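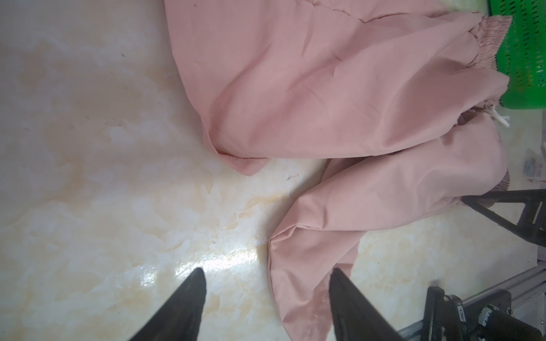

## Clothing swap moves to September

The summer clothing swap has been put back to September so that the hall floor can be finished first. The rules are the same as last year. Bring clean clothes in wearable condition, on hangers if you have them, and take home as many pieces as you brought.

Drop-off opens the evening before. Children's sizes go by the stage, adult sizes along the windows. Shoes are welcome this time - in pairs, tied together.

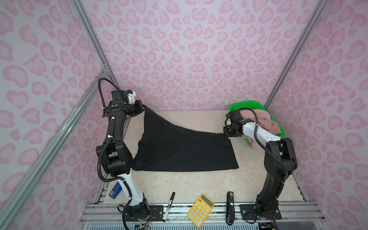
*By Leonie Pfeiffer | 2 June 2021*

Last year's swap brought in some 600 pieces, and the leftovers went to the thrift store in Prostmont. Coats went first and neckties hardly moved.

We still need 2 clothing racks and a full-length mirror on loan. If you can lend either, call Ayman Nasr or leave a note at the front desk. Entry is free, and coffee will be on sale at the door.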